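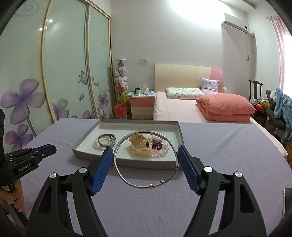

Notebook entry, July, Clikham test room
Subject: stutter on entering the harbor district, build 113

Purpose. To establish why Culness drops frames when the player walks from the hill road into the Vakivska harbor, and to recommend whether the fix should go into the current build or wait for the next one.

Background. The stutter was first logged in the spring and was put down to the weather system. Rain was turned off in the build before last and the complaint did not go away. The earlier entry on this matter should therefore be read with care. Its frame graphs are sound but the conclusion drawn from them is not.

Setup. Both console kits and the older of the two desktop machines were used. The frame cap was left at 30 on the consoles and removed on the desktop. Each run began from the same save, at the shrine above the hill road, with the horse already mounted. The route was ridden at a full gallop with no stops and ended at the fish market steps. A run was thrown out if the rider touched a fence, as this slows the horse and changes the loading order.

Results. 12 clean runs were kept on each machine. The hitch appears in every console run at the bend just before the gate. On the desktop it is shorter and easy to miss without the graph. Walking the same route on foot gives no hitch at all, and neither does riding it in the opposite direction. Both facts point away from rain, lighting and crowd size, and toward the order in which the harbor is read from disk.

The loading log supports this view. At the bend the game requests the market stalls, the ship rigging and the full set of dock worker voices in a single batch. On foot the batch is spread out by the slower approach. On the horse it arrives at once, and the main thread waits for the voices to unpack.

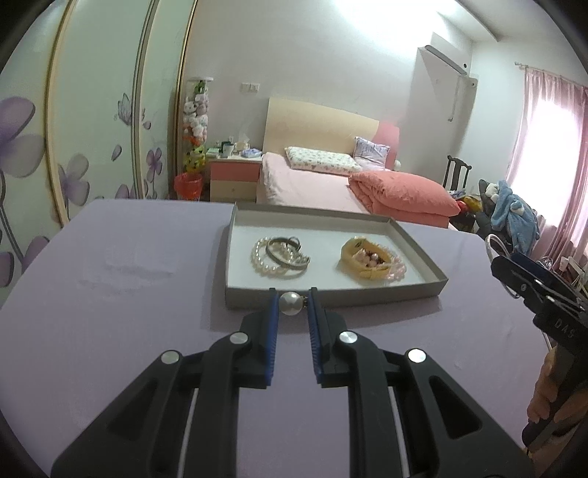

Casado's reply to the morning summary was that the voices had been moved into that batch on purpose, to cure silent dock workers in an earlier build, and that pulling them out again would bring the old fault back. Casado also asked whether the horse could simply be made slower at the bend. This was tried in the afternoon with the gallop held to 90 percent of normal speed. The hitch was smaller on both consoles but still plain to see, and the horse felt wrong under the hand. The change was taken out again and is not recommended.

Second trial. The voice set was split in two. Greetings and short calls stay in the first batch, and the long conversations load once the player has passed the gate. No dock worker was silent in any run made this way. The graph on the newer console is nearly flat through the bend. The older console still shows one raised frame, which appears to come from the rigging and should be looked at on its own.
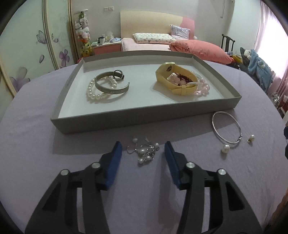
The split adds a small amount of work for the sound group, who will need to mark each line in the harbor as short or long. Lines that are shared with other towns should be left alone until it is known whether those towns load in the same manner. The ferry landing is the likely next case – it has a similar bend and a similar gate, though fewer voices.

Recommendation. The split should go into the next build and not the current one. The desktop results are encouraging but were taken on a single machine, and the approach by boat has not been tested.

Open items
Approach by boat, both consoles.
Night version of the harbor, which uses a different crowd.
Saves made on the bend itself. One of these loaded with the rider standing beside the horse, cause unknown.
Correct the earlier entry so that it no longer names rain as the cause.

Graphs are in the shared folder under Vakivska. The desktop set is labeled with the wrong build number and will be renamed.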